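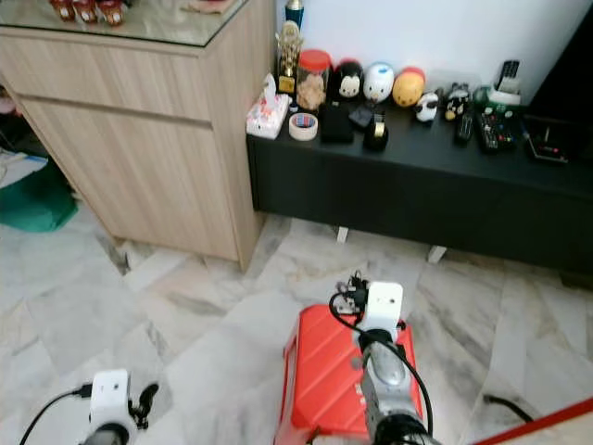
4.2 Who stays on a paid survey panel

I signed up 270 people in Skiltthorpe and followed them for 3 months on Cemis, a cashback site with its own survey panel. Only 97 were still answering by the end, fewer than I'd hoped!
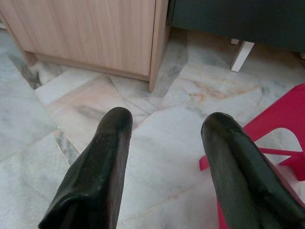
Payout thresholds did most of the damage, as far as I can tell. People got bored waiting for enough points to cash out (I nearly did too). One of our home-themed surveys asked about flooring, and marble tile like the floor shown was an option, but plenty quit before reaching that page. Of those who left, 32 told us they'd moved to Pramanik, where you can withdraw any amount.
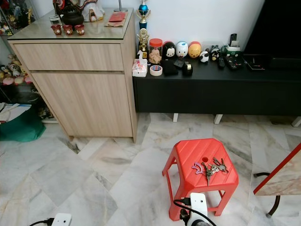 Figure 3. Cabinet with a glass top, and a long black TV console beside it.

The Vernon panel lost people more slowly, and I come back to it in 4.3.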